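Tue 13 February
By Benedicta Ansah

Clear the table. That's my whole argument, so if you're busy you can stop reading now.

I mean fold the laundry on a table, a bare one, and not on the bed. I did it on the bed for years. You dump the basket, you start, the phone goes, and at eleven at night the pile gets shoved onto the chair. Then you wear it off the chair all week. My sister-in-law Amerley Baidoo calls this "the second closet" and she's proud of hers.

A table is different. People need to eat there. The job has a deadline built in, dinner, and dinner doesn't move.

Second thing, and here I lose friends. One item at a time. No stacks, no sorting into little piles by person first. Sorting is how you handle every shirt twice. Pick up, fold, put it down, square the edges, next. I timed it last week, 42 minutes for two loads, and that was with a break to shout at someone about the dog. The old way took most of an evening.

You don't need gear either. I looked at a folding board from Lemaire. 118 dollars! For a peice of plastic with hinges. My hands are free and they've got hinges too.

White top if you can get one. Ours is plain white with rounded corners, easy on the hips when you're rushing past, and anything brown or navy shows up right away. Dark table, dark socks, good luck to you.
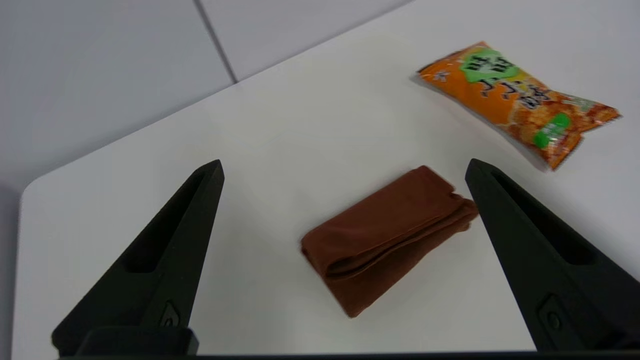

Amerley says I'm making a religion out of towels. Maybe. She also says a bed is softer to stand next to, and I've thought about that for days and still dont know what it means. Her kids fold nothing. Mine fold badly, at the table, before they eat. I'll take badly.

Last updated: February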